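Loubna Fahmy has run Cindska, a toy library in two rooms above a print shop, since it opened in January with 16 puzzles and a box of blocks. The collection has grown a good deal since then, and most of it is wood. We spoke with her and with Valentin Charpentier, who checks and repairs what comes back.

Fahmy said she started with puzzles because families were throwing them out. "One piece goes missing and the whole thing ends up in the trash," she said. "A board with a missing heart still has all its other shapes. A child can use it for another two years."

The boards that go out most are the learning boards, the kind with shapes in one row and chunky numerals in another, each piece with its own recess. Fahmy likes them for the younger children, who tend to stay with the shapes and leave the numbers alone for months.

"Parents worry about that," she said. "They ask me when the child will get to the numbers. I tell them to put the board on the table and go make coffee."

She suggests a plain surface underneath. Brown paper works well, she said, and it can be folded up and used again. On a patterned tablecloth the small pieces are hard to find.

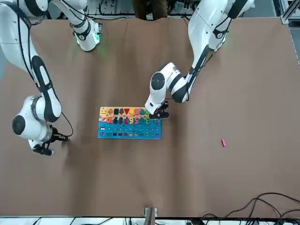
Charpentier disagrees with her about starting with the shapes. He would rather see a child begin with the numerals, which he finds easier to grip, and he said that a heart or a cross can be frustrating when it has to be turned just so before it will drop in. Fahmy has heard this before. Her answer is that the turning is the point of the exercise.

They do agree on how a returned board should be checked. Every piece comes out, the recesses are brushed clean, and every piece goes back in. A tight piece gets a light sanding on the edge – never on the painted face. Charpentier keeps a tray of spares sorted by color, and a replacement can take him up to 13 days if he has to cut and paint it himself.

"The paint is the slow part," he said. "Two coats, and I leave it alone in between."

Water is the most common problem. Fahmy asks families to wipe the boards with a barely damp cloth and stand them on edge to dry. Boards left in the sink have come back with the backing lifting, and those usually can't be saved.

Loans run for three weeks. Cindska also lends to a day care on Prurnent Street, which takes several boards at a time and returns them in a crate with a note about anything missing. The last note said only "green piece, under the radiator, will send." It came in the mail a few days later, wrapped in a napkin.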